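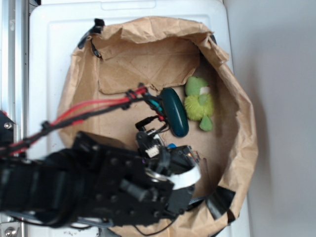 Sigrún Hedegaard wrote in last month to say she had sent three letters objecting to the gravel pit extension at Tresden and had no idea whether anybody had read one of them. Could we please, she asked, explain how a person gets a proper say on a planning application, starting from the beginning and assuming no legal knowledge whatsoever?

We would love to! Objecting (or supporting, or just asking an awkward question) is one of the most satisfying things you can do as a resident, and it costs you a couple of evenings and possibly a bus fare. What follows is how it works for us in Clamurby district. Other councils use slightly different forms and deadlines, so check yours before you post anything.

Find the application number

Everything hangs on this. Sigrún's letters were headed "Tresden gravel pit", and the trouble is that Tresden has two live applications, one for the extension and one for a new lorry entrance on the lane. A letter without a number goes into a general tray until an officer has time to match it up. The number is printed on the yellow notice tied to the gate or lamp post, and it is also in the weekly list on the council website, under Planning, then Search. If you can't get online, ring the planning desk and ask for it. They are used to it and they are nice about it.

Write the number at the top of every page you send, along with your full name and postal address. Anonymous comments aren't counted here. Your name and comment will be put on the public file, although your phone number and email are blanked out first.

Read the right bits of the file

The Tresden file runs to 448 pages and you do not need to read them all. Please don't try! Start with the planning statement, where the applicant sets out what they want and why they think they should have it. Then go to whichever report covers your worry: water, traffic, noise, dust, wildlife. Each one has a summary at the front, and the summary will usually give you the page numbers for the parts that matter.

While you read, keep a sheet of paper beside you and jot down the page number whenever something strikes you as wrong or missing. At Tresden the traffic report counted lorries on one Wednesday in the school holidays. A reader spotted that in ten minutes, over a cup of tea, and it became one of the main points at the hearing — the county highways officer asked for the count to be done again in term time.

Stick to things the council is allowed to consider

This is where so many good, heartfelt letters lose their force. Councillors can only weigh up what are called planning matters. Road safety, noise, dust, flooding, loss of light, harm to streams and wells, damage to footpaths and effects on wildlife all count. The value of your house doesn't. Neither does the character of the applicant, or your view of how they behaved over the last application, or the fact that you don't like quarries.

You can often turn a complaint that doesn't count into one that does. "Nobody will want to buy my house" gets you nowhere. Ask yourself why they wouldn't want to, and if the answer is lorries passing at six in the morning, write about the lorries and the hour.

Write the letter

One side of paper is plenty, two at the very most. Say in the first line whether you object, support or are neutral. Then take your points one at a time, strongest first, giving the page number from the file where you can. Here is the sort of paragraph that works well:

"Page 61 of the water report says there are no private wells within half a kilometre of the site. Our well at the end of Hiltesora Lane is closer than that and supplies two households. I ask that the report be corrected and the risk to this well looked at before a decision is made."

It is calm, it can be checked and it asks for something. An officer reading it has to go and find out about the well.

Use your own words if you possibly can. Ready-made letters are better than silence, but identical copies get bundled together and treated as a single point with a lot of names under it. The Paquette Road group collected 105 separate letters against the depot, every one written by the person who signed it, and the officer's report ran through their points for page after page. It was marvellous to see.

Send it in time

The closing date is on the yellow notice and on the web page. Comments sent through the website get an automatic receipt, so keep it. If you post or hand in a letter, ask for a stamped copy at the front desk. Late comments may still be read if the decision hasn't been made, so send yours anyway, but don't count on it.

If the applicant changes the plans, the clock starts again and there will be a fresh date. Your first letter still stands. You can add to it with a short second one dealing only with the changes.

Tell your councillor

Your ward councillor can ask for an application to go to a public meeting instead of being settled by officers. They need a planning reason for it, so give them one — a line or two copied from your letter will do. Members who sit on the planning panel itself have to keep an open mind until the vote, and may only say thank you when you write to them. Don't be put off, they're not being rude.

Speak at the meeting

Do this if you can, it really is worth it. You register with the clerk by noon on the day before, and you get 3 minutes. Time yourself at home, reading aloud and slowly, because everyone speeds up on the night. Choose two points at most. The councillors already have your letter, and what you bring is the sound of someone who lives there and knows the lane.

Take a printed copy in large type. Look up at the end of each paragraph. When the light goes amber you have thirty seconds, and when it goes red you finish your sentence and sit down. You can stay and listen to the debate afterwards, but you can't join in, even if somebody gets the name of your road wrong.

After the vote

The decision notice goes up on the website within a few days. If permission is given, read the conditions. They cover working hours, wheel washing, dust and so on, and they are often there because residents asked for them. Print them out and put them on the fridge. If a condition is broken, report it to the enforcement team with the date, the time and the condition number.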